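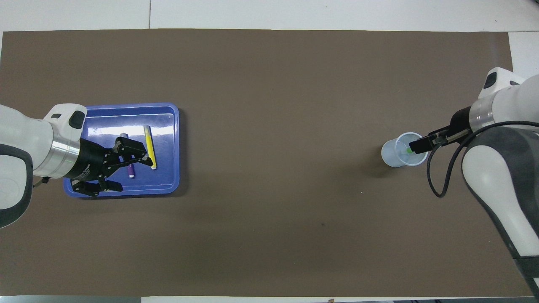 Table covering and blue tray.

Print this page | E-mail this page

Ticket 890: Booking confirmations not received
Site: Ondholm
Opened: 22 February 2020
Assigned to: Kiprono Mwaipopo

Staff at Ondholm report that room booking confirmations do not reach addresses outside the organisation. Internal addresses are unaffected. The outgoing queue held 100 messages when the ticket was opened.
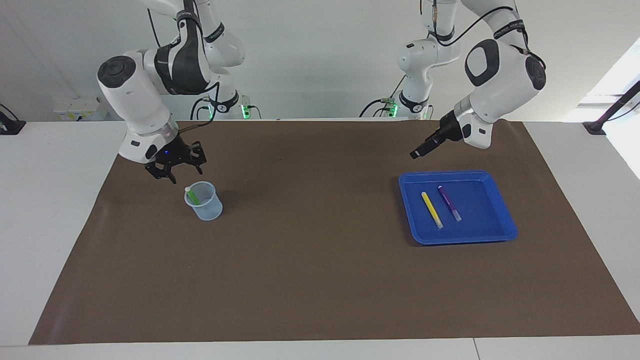
The mail relay at Skerance was refusing messages above its hourly limit, which had been left at the August setting. The limit has been raised to 1,000 and the queue released. Two test bookings were confirmed to external addresses. Users need not resubmit their requests.

Status: Resolved, pending reply from site.

Related tickets
Laitinen: calendar shows wrong room
Potuvlow: password reset link expired
Skerance: relay certificate renewal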